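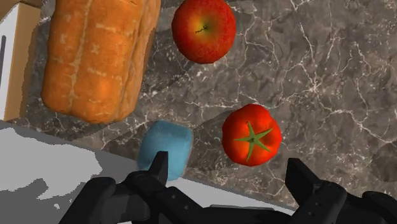

Reading time: 2 minutes

Section 2: Packing, Adjusting and Caring for Your Widis Team Backpack

Please read this section before the bag is used for the first time. It applies to the Widis team backpack in both sizes. The Favville wheeled kit bag has its own guide.

2.1 Before first use

1. Remove all tissue and card from the main compartment and the boot pocket.
2. Open and close each zip fully. New zips may feel stiff for the first few days.
3. Write the player's name and squad number on the card inside the lid pocket. Use a ballpoint pen, as felt-tip ink may spread.
4. Check that the base board lies flat, with the printed side facing down.

Note: If the base board is missing, contact the supplier before loading the bag.

2.2 Fitting the shoulder straps

1. Loosen both straps completely and put the bag on while it is lightly packed.
2. Pull the lower webbing down and back until the top of the bag sits level with the shoulders.
3. Fasten the chest strap and slide it to a comfortable height.
4. Tuck the spare webbing into the elastic loops.

For younger players, the straps should be checked again at the start of each season.

CAUTION: Do not lift or hang a loaded bag by the chest strap. Use the haul handle at the top.

2.3 Loading

1. Place shin pads and other hard items against the back panel.
2. Put boots in the lower pocket, soles facing outwards. Knock off mud first.
3. Fold the kit and lay it in the main compartment.
4. Stand the drinks bottle in the side sleeve and tighten the cord. The sleeve takes bottles of up to 800 ml.
5. Keep food in a sealed box in the upper compartment, away from the boot pocket.

CAUTION: The maximum load is 10 kg. Damage caused by overloading is not covered by the guarantee.

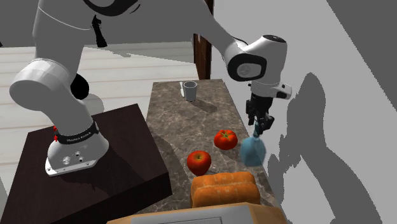

Fig. 2. Robotic arm and gripper above a stone countertop.

2.4 Cleaning

1. Empty every pocket and take out the base board.
2. Brush off dry dirt, then wipe the fabric with a damp cloth and mild soap.
3. Rinse with cool water and hang the bag upside down, with all zips open, until fully dry.

Do not machine wash, tumble dry, bleach or iron. Printed badges should not be rubbed with a stiff brush.

2.5 Spare parts and repairs

Buckles, cords and base boards may be ordered through your club's kit contact, quoting part group 208. Bags for repair should be sent clean and empty to the Broltstead workshop, marked for the attention of Judit Bognár. Orders placed in June may take longer to reach you owing to the annual stock count.

Section last revised: 08/10/2019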